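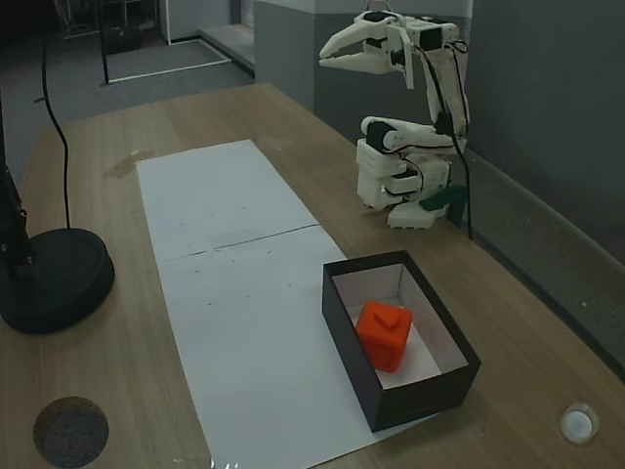
Back corner of the tabletop, arm folded up, jaws a little open.

Skirkau: a small collection of household recipe cards, typed out and tidied up

Welcome, and thank you for stopping by! Skirkau is a collection of 3,322 handwritten recipe cards that have been typed up as plain text, one card to a file, with a little table of details alongside. The cards came to us in shoeboxes, biscuit tins and one very heavy filing drawer, and most were written by home cooks for their own use (so please be patient with "bake until it looks right", there is a good deal of that).

This card covers release 12, dated 2023-04-13. If you are still working with the January release, please read the section on changes before you swap the files over, as a couple of column names are different now.

What you get

The cards folder holds the text of each recipe. Line breaks follow the handwriting wherever we could manage it, and notes from the margins are placed at the bottom under the word MARGIN.

The file cards.csv has one row per card. The columns are card_id, title, box, language, course, oven_temp, oven_unit, yield_text and checked_by. If the writer left something off the card, the cell is blank — we did not guess, even when the guess would have been an easy one.

The file units.csv is Laimutė Žukauskas's list of kitchen measures and how we read them. She started it on the back of an envelope and it has grown into the part of the collection I am fondest of. You will find the ordinary cups and spoons in there, but also "a coffee cup (the old ones)", "butter the size of an egg" and "flour to hold". Each has a suggested range in grams or milliliters where we felt able to give one, and a note where we didn't.

How the typing was done

Each card was typed once by one person and then read against the original by another. Where the two readers couldn't agree, the word went to Surachet Hemmin, who has a wonderful eye for bad handwriting and settled most of them over a cup of tea. Words that beat him as well are marked [unclear] in the text. Spelling is kept just as the writer had it, so you will meet "choclate" and "rasins" quite often. The title column uses modern spelling to make searching easier.

Names and addresses of private people were replaced with [name] or [address]. We left first names in recipe titles, because "Aunt Rose's Plum Cake" simply isn't the same cake without Aunt Rose.

Things to watch out for

Baking is heavily over-represented. People seem to write down cakes and keep their soups in their heads, and about 37 percent of the cards are for something sweet from the oven. Please don't take the collection as a picture of what these families ate from day to day.

Oven temperatures are a muddle. Some cards say Fahrenheit, some say Celsius, and plenty give a bare number or just "moderate". The oven_unit column is filled in only when the card itself gives the unit.

The canning and preserving cards are here as history. Many of the methods are out of date and some are plainly unsafe, so please use a current, tested recipe for anything that goes in a jar. The same goes for the wild mushroom cards in the Kovska box.

Duplicates are left in on purpose. The same lemon bars turn up in 10 different hands, with small changes each time, and I think comparing them is half the fun.

Changes since the January release

The column temp is now oven_temp, and source is now box. The Lustuvitz box has been added in full. Several cards in the Sugiyama box had their fronts and backs filed as separate recipes, and those have been joined up again (sorry to anyone who tried to make a pie with no filling). Margin notes used to be mixed into the method and now sit at the end.

Using the collection

You may copy, share and adapt the text for any purpose, as long as you mention Skirkau and pass along the safety note about preserving. If you find a mistake, please open an issue with the card_id and the line as you think it should read. One correction per issue is easiest for us, but a long list is welcome too — we'll work through it in time. We can't take in new boxes at the moment, though typed cards in the same layout can be sent as a pull request to the incoming folder.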